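Home Projects Notes FAQ Contact

Teaching Jelard to take a PC apart: your questions
11th January - by Tegan Stubbs
4 min read

I get a lot of the same messages about this project, so I've put my answers in one place. I'll add to it when new ones pile up!

What is Jelard?
It's my name for the whole setup - the arm, the gripper, the controls and the software that learns from what I do. The parts we practice on come from Dunstan, a secondhand computer dealer down the road (they're very patient with me).

Do you push the arm around by hand or drive it remotely?
Both, and I switch a lot. By hand is lovely for big, lazy moves like reaching over to the parts holder. You feel the weight of the thing and your shoulder knows where to go. For anything near a socket or a slot I drive it remotely, with the hand controller turned down to its slowest setting, so my own hands are well out of the way.

How many demonstrations does it need?
More than I'd like! For the graphics card I recorded 339, and I threw out 20 of those for being sloppy. A good one takes me nearly 2 minutes. If I hesitate, the robot learns to hesitate in the same spot, and I've watched it copy a pause I made to scratch my nose.

What does the work look like?
Desktop towers with the insides open, and a gripper in among the parts.
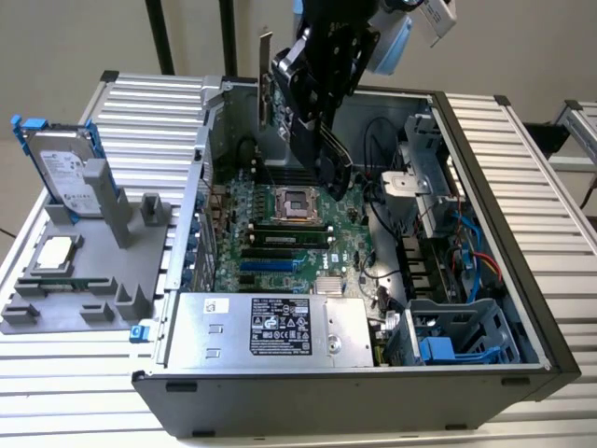
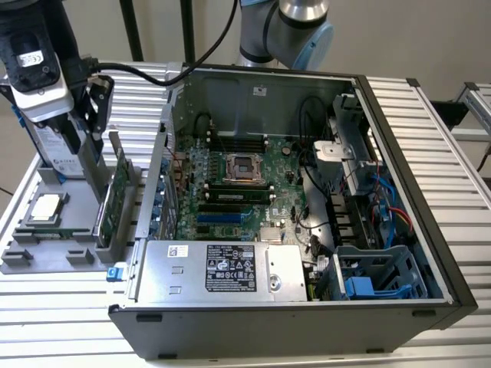
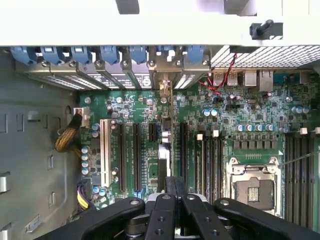
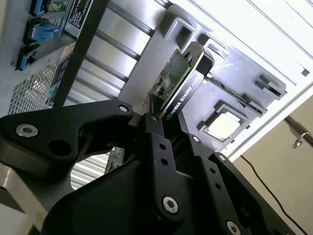
Isn't a scripted arm easier? Flatness asked that in the comments, and went on to say that a fixed program had worked fine for them for years, as long as every case was the same model and got clamped in the same place, and that they'd only think about demonstrations once the cases started to vary.

I think that's fair. If your cases never change, write the script and go home early. Mine change all the time, and I'd much rather show the robot a new latch seven times than measure it once (I am terrible at measuring).

What's the hardest thing to show it?
Letting go. Picking things up is easy to teach, but opening the fingers without nudging the part took me ages. I now back straight off before I turn the wrist, every single time.

Can I use your recordings?
Soon, I hope. I'm tidying them up in Truturport, the little tool I wrote for trimming and labeling, and I want the first batch out in March. Please don't ask for the raw ones - the file names are a disgrace.

Do I need to be good at video games?
Nope. I'm awful at them. Slow and boring wins here, so if you can parallel park without swearing you'll be fine.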